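Getting the blacks right on matt paper

March 14, 2020

The printer has been back on the desk since February, and the dark end of the scale is finally under control. These are my notes on how it was done, mostly so that I can repeat the procedure when the current box of paper runs out.

The complaint was simple. Anything darker than a mid grey came out as one flat patch on matt paper. The same files looked fine on screen and reasonable on Toledo, the lustre paper I used before. I changed to Enley matt in the winter as it doesn't reflect the window in the hall, where most of my prints end up. Matt paper has a weaker black than lustre. Ink sinks in and the surface scatters light, so the deepest tone it can show is a dark grey. The printer driver has to fit the whole range of the file into a smaller space, and it does this badly when left to itself.

The first job was the screen. Mine had been set far too bright, which made every shadow look open and led me to edit files darker than they should have been. I turned it down until a blank white page looked the same as a sheet of paper held beside it under the desk lamp. This took two evenings to get used to. Everything looks dull at first, and then the eye adjusts.

The second job was a test chart. I made one with a row of 29 grey patches running from pure black up to a light grey, each with its value printed beneath it. The steps are closer together at the dark end, where the trouble is. Print it with the usual settings, leave it overnight, and look at it in daylight the next morning. Matt prints change slightly as they dry, and I had wasted several sheets by judging them straight out of the tray.

On my first chart the 8 darkest patches could not be told apart. With the driver set to its "plain matt" option and the black ink limit reduced, that improved a good deal. The blacks were a little weaker when measured against a scrap of black card, but there were now steps between them. I would sooner have a visible step than a deeper black.

Paper setting matters more than resolution. I tried the higher quality modes and they used more ink, took longer and made no difference to the shadows. One of them was worse, as the paper became overloaded and slightly wavy along the long side. The standard mode is now my default.

The Clenville shop sells Enley in packs of 200 sheets. I bought one pack in the smaller size for testing. The coating is on one side only and the two sides look nearly the same under a lamp. The coated side is a shade whiter in daylight. I pencil a small cross on the back of each sheet before loading.

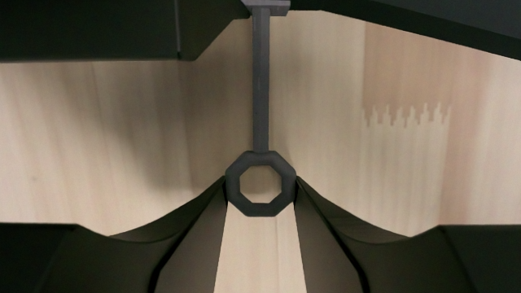
Separation at the dark end decides whether a shape survives on paper. A chart tells you where tones merge, but flat patches say little about how a curve will look, so I always follow it with files that have smooth dark gradients. Take the left-hand charcoal finger in the render: nearly all of it sits close to black, and what gives it form is a slightly lighter band following the upper edge of the curve, with a darker panel on the inner side. If those values collapse into one, the whole part becomes a silhouette. The correction I use is a gentle lift in the lowest quarter of the tone curve, applied to a copy of the file and saved with the paper name at the end.

I don't apply the lift to everything. Fog, snow and most of the Privstead harbour pictures have nothing down there to rescue, and lifting them only makes the boats look dusty. Night shots need it every time.

Still to do: the same chart under the hall light, which is yellower than the desk lamp — and a fresh one when I change the black cartridge.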